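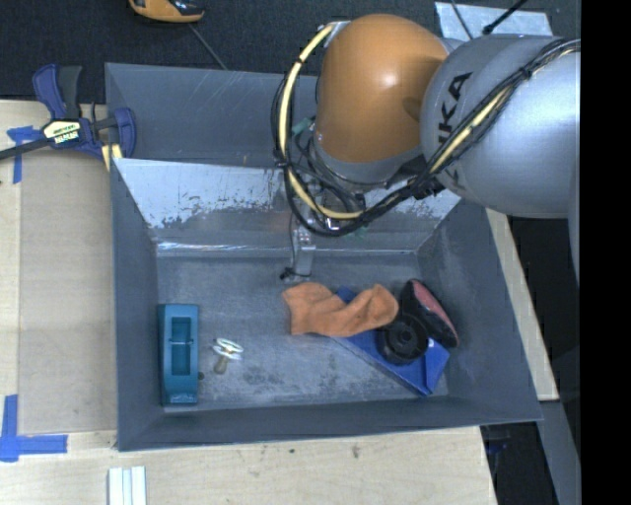
KUKA arm over the gray sloped bin, gripper just above the floor.

Does 295 tries on real hardware say anything about a grasping method?

Posted by tonia_bench in Robotics Help

I'm reading a write-up of a bin-picking method called Kuvis. They train on 1,019 recorded grasps, then test with six items in the bin, including a crumpled orange cloth and a teal-blue tape dispenser. The claim is that it beats their older planner, Naner, on "unseen clutter." Total test count is 295 tries, split across 4 object sets. I don't buy it yet. Am I being unfair, or is that too thin?

Godoy
Depends on how they split it. 295 over 4 sets is under 75 per set, and if both planners share that total you're down to half again. A gap of a few points at that size is noise. Look for two things — whether the error bars are per set or pooled, and who reset the bin between tries. If a person placed the items by hand and knew which planner was next, I'd want to see the placements randomized. Also check what counts as a success. Some papers count a lift, some count a lift and hold, and cloth makes the first one very easy. Sloped walls matter too. Things can slide back toward the middle, where they're easier to reach.

gripfan
Real arm beats simulation any day. I'd trust it.

naner_user
I wouldn't, at least on "unseen." Ask for the training object list. If a rag and a tape dispenser were in the 1,019 then a different rag is hardly new. We ran Naner with its default settings once and it did badly, then much better after an afternoon of tuning. The write-up should say which version they compared against. If it doesn't, email them.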